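Le petit déjeuner de la chambre 6

Annelies Stevens avait loué la chambre pour l'hiver. Le bail tenait sur une page et Ineke Kuipers l'avait rempli au stylo bleu. Dans la colonne des objets fournis, il y avait un lit, une chaise, deux serviettes et un appareil à petit déjeuner, vert menthe.

En février, la pension Kuipers était presque vide. Le car de Notdale passait à six heures et demie, trop tôt pour la salle du bas. Annelies mangeait donc en haut, le dos au radiateur. Elle ouvrait le couvercle et regardait les petits reliefs en zigzag au fond des plaques noires. Sa mère avait eu un gaufrier qui laissait des marques du même genre, et elle les suivait du doigt avant de brancher.

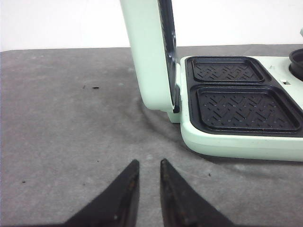
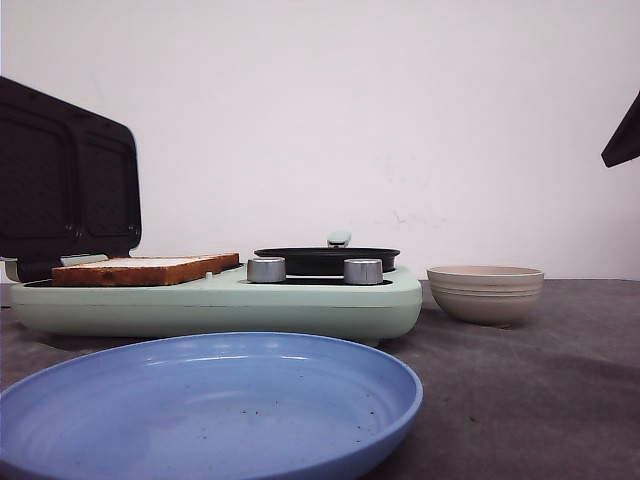
La clé

Le dernier matin, Ineke monta avec le carnet de la pension. Elle posa la question du loyer, puis celle de la clé. Il restait 30 euros à rendre sur la caution.

— Vous vous en êtes servie ? demanda-t-elle en montrant l'appareil.

— Tous les jours.

— Les autres n'y touchent pas. Ils descendent chez Prekar prendre un café.

Annelies lui proposa une tranche de pain. Ineke dit qu'elle avait déjà mangé, puis elle tira la chaise et s'assit. Elles parlèrent du toit, du car, d'un neveu qui ne téléphonait plus. Quand Annelies regarda l'heure, le car était parti.

— Il y en a un autre à midi, dit Ineke.

Elle garda le carnet fermé sur ses genoux et demanda s'il restait du beurre.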